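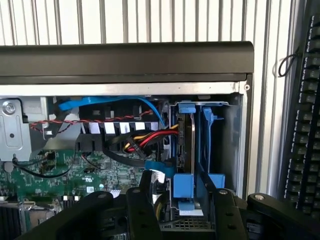

Wrist camera view, drive bay task, with the gripper fingers beside the blue caddy.

Clarkstead desktop servicing set: frequently asked questions
Last revised 3/4/24

What does the set contain?
3000 demonstrations of work inside open desktop towers. Of these, 1760 are drive bay tasks. The rest cover cable routing and unplugging.

What counts as one demonstration?
One continuous attempt at one task, from the arm leaving its rest position to its return. Each includes wrist video, joint positions, gripper opening and a one-line task instruction. Pauses are kept.

How is the arm controlled during recording?
By a person, using a hand-held leader device. The arm copies the leader's movement. No scripted motion is used in the released files.

Why are the cables left in the case?
A case stripped for filming teaches very little. Data cables and power leads cross the space the fingers have to enter, and the model needs to see them from many angles. Operators may push a cable aside with a finger. They may not tidy it by hand once recording has started.

Are failed attempts included?
Yes, with a failure label. A dropped drive, a missed latch or a snagged cable ends the attempt. Please do not filter on length alone — some short attempts are good ones.

Can I train on wrist video only?
You can, but expect trouble near the latches. The fingers fill much of the lower view when the gripper is down in the case, and contact points are often hidden. Joint positions help. The Garnelitz loader reads both streams by default.

How are the labels checked?
Two reviewers mark each attempt separately. Where they differ, Kirsty Ruddock makes the final call and the note is stored with the file.

Is the power connected?
Never. Machines are unplugged at the wall before the side panel comes off. This applies to anyone adding to the set.

Can I contribute my own recordings?
Yes, if your wrist camera is fixed and you can supply calibration files. Send 3 sample attempts first, covering at least 2 different cases. Tane Paewai handles submissions. Files must be in the Navance layout; other layouts will be returned unread.

My replay drifts from the video. What is wrong?
Usually the clock offset. Read it from the header of each file and do not reuse one value for a whole session. If drift remains, send us the file name and your loader version.

When is the next release?
June. It adds keyboard and front panel cable tasks. File names in the current release will stay the same.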